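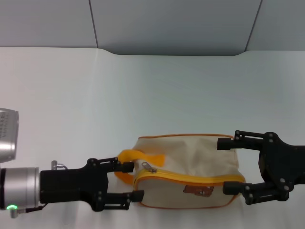
8 min read

4.2 Holding a soft bag with two arms

Figure 3. Top: the canvas pouch between the two grippers, seen from the head camera. Bottom: one arm seen from a small camera mounted at a wrist, gripper open and without object.

Most of the failures reported in Section 3 came from soft objects. A rigid box keeps its shape when the second gripper touches it, and the planner can trust the first estimate of its pose. With a canvas pouch this is not the case. The cloth folds, the upper face sags, and the end which the second arm wants to reach may have moved before the fingers close. We therefore selected the pouch as the main test object for the Tristness controller, and all results in this section refer to it unless we say otherwise.

The two arms approach the pouch from opposite sides (Figure 3, top). Each gripper has two parallel fingers. In the target pose the lower fingers stay close to the ends of the bag, while the upper fingers stay higher, on the left near the yellow strap and on the right near the upper corner. The strap is a difficult detail. It forms a loop at one end of the pouch and it can hide part of the fingertips from the head camera, so the contact point on this side is often estimated from few pixels. The yellow zipper was more helpful to us. Its colour is very different from the pale fabric, and its line gives the direction of the bag even when the outline is not clear.

We compared Tristness with the method of Darwish, which closes both grippers at the same moment and does not update the pose after the first contact. For a fair comparison both methods used the same start poses, the same table and the same finger force. In total we recorded 335 trials. A trial was counted as successful if the pouch was lifted and did not leave either gripper during 20 seconds. The operator placed the pouch again by hand before each trial, and no trial was removed afterwards.

The main difference between the methods is what happens between the first and the second contact. Tristness waits until one gripper reports contact, then takes a new head image and corrects the target of the other arm. If the correction is larger than 2 cm, the second arm goes back and starts its approach again. This makes the motion slower, and in a few trials the arm repeated the approach several times without closing. We count such trials as failures, although the pouch was never dropped.

The head view alone was not sufficient for the cases in which a gripper covers its own contact point. For this reason a camera bar is mounted on top of the wrist, above the gripper. Its height was chosen after tests in the Kondby laboratory in July, where a lower position lost the fingertips from view when the fingers were wide open. 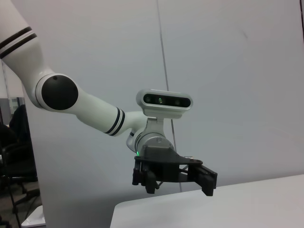 4.3 Effect of the approach angle

The arms were commanded with approach angles of up to 45 degrees to the table plane. At small angles the lower finger can slide under the edge of the fabric, and the grasp is then stable also when the cloth is folded. At the largest angle the fingertips push the canvas down before they close, and both methods became worse. The Grodano simulator did not predict this effect, as it models the pouch with a thickness which is constant over the whole bag.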